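**Can a robot do the boring jobs yet? (moved from Off Topic)**

**stodgate_sparks** - Thursday, 7.40am

Right, serious question for the workshop people. Boss came back from a trade thing convinced that in 2 years we'll have an arm on the bench doing strip-downs. Old office PCs mostly. Lid off, cooler off, memory out, processor out, sort into trays, next. We get pallets of them from Premar and it's dull as anything, so I wouldn't cry if a machine took it. But I can't see it. Anyone got one doing real work? Not a video of one. Real work.

---

**premar_paul**

Depends what you call real. We've had an arm on the packing line at our place since April and it's fine. Picks up box, puts down box. Has never once asked me where the tape is. But every box is the same box.

Your PCs are not the same box, I should know, we send you them.

---

**kettlewitch**

Meanwhile I'd settle for one that empties the dishwasher. My sister in law has the robot hoover and spends longer picking things up off the floor for it than she used to spend hoovering!! Then it eats a sock and sulks under the sofa.

---

**Emlyn Prosser**

I do this for a living more or less so will bite. Strip-down is a daft first job to pick if you want an easy win, and a good one if you want to learn something. The screws are easy. Had cross-head screws coming out reliably within a fortnight, once the arm knew where they were. The problem is everything that bends. Cables basically. A power lead is never in the same place twice and it'll lie right across the thing you want.

Second problem is you can't see much once the hand's in there. A person feels for a clip with a fingertip and doesn't look at all. Try it, do your own memory with your eyes shut, you'll manage. The arm hasn't got that, or ours hasn't. 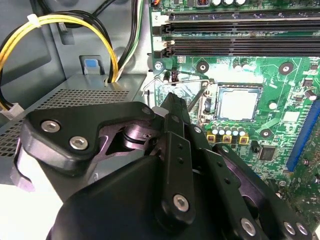
Third problem is force. The lever at the side of a processor socket wants a push down and a little sideways to get out from under its catch, then it wants to come up slowly. People do it with a thumb and don't think. Too little and nothing moves. Too much and you've bent the wire, or skidded off it and gone across the board. On scrap who cares. On something you're going to sell again you care a lot.

So my answer to the boss would be: screws yes, lids yes on models it's seen before, memory sometimes, processors on a good day with someone stood there.

---

**stodgate_sparks**

Cheers Emlyn, most useful thing anyone's said. What's "sometimes" though? He'll ask.

---

**Emlyn Prosser**

Don't want to give a number becuase it changes with the case. Roomy old tower, lots of room to get the fingers in, pretty good. Small form factor with the drive cage over the top, forget it. Shape of the gripper matters as much as the clever stuff too. Ours is narrow at the tip but there's a lot of metalwork behind it and that has to go somewhere.

---

**bench_goblin**

Sorry but this is the same "it's nearly there" I've been hearing since I was an apprentice. I can strip a tower while eating a sandwich. Pay me.

---

**premar_paul**

@bench_goblin how many before you get bored and start chucking the screws in the wrong tray. I've seen the trays mate

---

**bench_goblin**

40 a day and the trays were like that when I got here

---

**Clandodwood**

Different trade (joinery) but same argument in our shop every tea break. We looked at one for sanding. The flat panels, brilliant, better than me, it doesn't get fed up. Anything with a moulding it rounded the edges off. Firm that came to demo it kept saying the next version would feel the edge. Didn't buy. Might in a few years. I don't think it's all rubbish the way goblin does, I just think you buy it for the bit it can do today and not the bit they promise.

---

**kettlewitch**

so can any of them fold a fitted sheet or not

---

**Clandodwood**

Can you?

---

**kettlewitch**

I roll it in a ball like everyone else and shut the cupboard quickly

---

**schumacher_fan_73**

Disagree with most of this tbh. You're all judging it against a person doing one machine, at their best, fresh in the morning. Wrong test. If the arm is three times slower but plods on all night you've still got more done by breakfast. 1000 units sat on a pallet don't care how fast each one goes.

---

**bench_goblin**

Does it plod on all night though or does it drop a screw behind the board at ten past six and sit there with a red light on till I come in

---

**schumacher_fan_73**

That's a fixable problem. Someone's phone goes off, they look at a camera, tell it what to do, done

---

**bench_goblin**

so now I'm up at 3am helping it. progress

---

**Emlyn Prosser**

Both right I'd say. Leaving it overnight only works if a jam costs you one unit and not the whole shift. So it needs a way to give up - put the awkward one aside and get the next one. We spent more time on that than on the picking. Dull work, nobody films it. First version gave up on nearly everything, very cautious, ended up with a huge pile of rejects for me to do by hand in the morning. Felt like I worked for it.

Also someone has to load it, and clear the bins. Put that in the sums or your boss will leave it out.

---

**stodgate_sparks**

He's left it out.

He's also assumed all the machines are one model. I went and looked at the last pallet and lost the will to live. Different lids, different catches, one with a padlock on it and no key.

---

**premar_paul**

Padlock one was a joke from the lads, key's taped underneath

---

**stodgate_sparks**

It wasn't underneath Paul

---

**premar_paul**

will ask

---

**Clandodwood**

If you do 500 of one model in a row it might pay. Could Premar sort them before they send? Seems like a person with a marker pen gets you further than a better robot.

---

**premar_paul**

We could sort by model yeah. Not for free. Ring the office, ask for a price on sorted pallets, don't tell them I said it was easy

---

**stodgate_sparks**

OK plan is: ask for sorted, try the screws and lids only, goblin types do the insides. Will tell the boss Thursday week and report back. Emlyn can I message you about the give-up thing?

---

**Emlyn Prosser**

Course. Evenings best.

---

**kettlewitch**

still waiting on the dishwasher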